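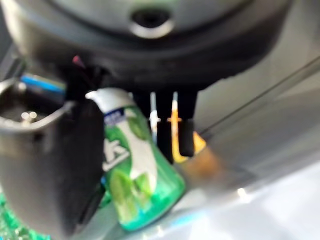
Home Explore Lists Messages Profile

Boyang Mao
Took the 37 bus end to end on Saturday, Donholm to Virnau. I've lived on this route for 19 years and had never ridden past the hospital stop.

Boyang Mao
Got on at 7:10 a.m. Four other people on board, all of them off by the market. After that it was me and the driver until the school.

Boyang Mao
The route changed in January. It used to go down Kadrić Street and now it goes around the back of the rail yard. The old stop signs are still up on Kadrić and people still wait at them. I saw a man with two suitcases at one. The driver slowed down at the corner and waved him over, which was decent of her.

Boyang Mao
The printed timetable says 52 minutes. We took over an hour. Most of that was the level crossing, where we sat for two trains.

Boyang Mao
Past the hospital it's mostly allotments and tire shops. There's a bakery by the Virnau turnaround that opens at six and sells a potato roll for less than the bus fare. I bought 2 and ate both on the bench.

Boyang Mao
The city says it wants 300 more riders a day on this line or they'll cut the evening service. I don't see how you get them when the last bus back leaves before the late shift ends.

Boyang Mao
If you want to comment on the evening cuts, the form is at the library desk. The online one kept logging me out. Write the route number at the top or they send it back.

Boyang Mao
Next weekend I'm doing the cross-town one, if it's running.

Comments

Zlatko Radulović
The crossing is worse on weekdays. I get off before it and walk.

jatodard
Which side of the turnaround is the bakery on?

Boyang Mao
Same side as the shelter, two doors down.

plumlane
They cut our evening bus last year and the form did nothing. Filled it in anyway.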